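Reuse of Discarded Wooden Pallets in a Home Storage Bench
Final Project Report, Furniture and Materials Studio, Hestwood College

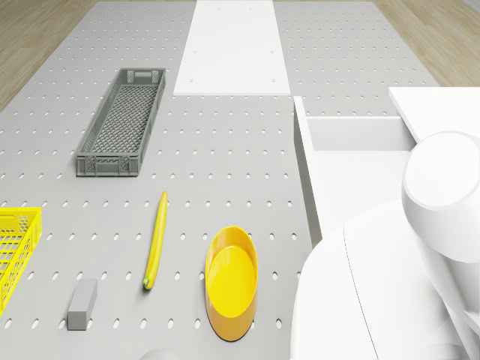 Figure 1. Computer rendering with a gray perforated tabletop, a white panel and a dark gray plastic crate.

Submitted by Roxana Huamán
Project advisor: Rui Ramalho

1. Purpose

The purpose of this project was to design and build a storage bench for an apartment entryway, using wood recovered from shipping pallets wherever the strength of the material allowed. The bench was required to seat two adults, to hold shoes and outdoor items under a hinged lid, and to be built with tools available in the college workshop. A further aim was to record how much labor is needed to prepare pallet wood compared with new lumber, as earlier student reports gave little information on this point.

2. Background

Pallet wood is widely used in home projects on account of its low cost and its weathered appearance. Its quality varies a great deal. Boards may be split at the nail holes, and thickness can differ from one end of a board to the other. Some pallets have also been treated with chemicals that make them unsuitable for use indoors. Only pallets bearing the heat-treatment mark were accepted for this project, and any board with an oily stain or a strong odor was set aside.

3. Materials

Seven pallets were collected from the loading area of Buvine, a garden supply store in Clandach, with the written permission of the store manager. These yielded 58 usable boards after sorting. The legs and the inner frame were made from new pine, bought from Stevens Lumber, because the recovered stock did not include pieces thick enough to carry the load. The hinges, a lid support and the screws were also purchased new. Total spending was $94.80, against a project allowance of $200.

4. Method

4.1 Taking the pallets apart
The first pallet was opened with a pry bar, and several boards split along the grain. For the remaining six, the nails were cut between the deck boards and the stringers with a reciprocating saw. This left the nail heads in place. They were driven out from the back with a punch, and each board was checked with a metal detector before it was passed through the planer.

4.2 Preparation
Boards were planed on both faces, trimmed square, and stacked indoors with spacers for two weeks. Sanding was carried out with 80 grit paper and then 120 grit. The original color was largely lost in planing, so the boards chosen for the front panel were sanded by hand only, in order to keep the darker surface.

4.3 Assembly
The frame was joined with glued dowels and clamped overnight. Side and front boards were fixed to the frame with screws from the inside. The lid was made from nine boards edge-glued in two stages, with battens screwed across the underside through slotted holes to allow for movement. Two coats of water-based varnish were applied to the outside. The inside was left unfinished.

5. Results

The finished bench measures 948 mm in length and fits the intended space beside the door. It was loaded with sandbags for one hour at twice the expected seated weight, and no cracking or loosening of the joints was observed. The lid opens fully and stays open on its support. One corner of the lid sits slightly high. The advisor attributed this to a board that had not finished drying at the time of gluing.

Preparing the recovered boards took 23 hours, and assembly and finishing took 14. The new pine was ready for use in under two hours.

6. Discussion

The cost of the bench was low, but the figure does not include labor or wear on the planer blades, which had to be replaced once after striking a nail fragment. The metal detector had been used on that board, although only on one face. Later boards were scanned on both.

The decision to use new pine for the frame reduced the share of recovered wood in the bench. The stringers might have served for the legs if two had been laminated together, and this option should be tested in future work. It is also recommended that the lid boards be dried for at least four weeks and that their moisture content be measured before gluing.

7. Acknowledgments

The author thanks the staff of the college workshop for the use of the planer and clamps, and Buvine for supplying the pallets.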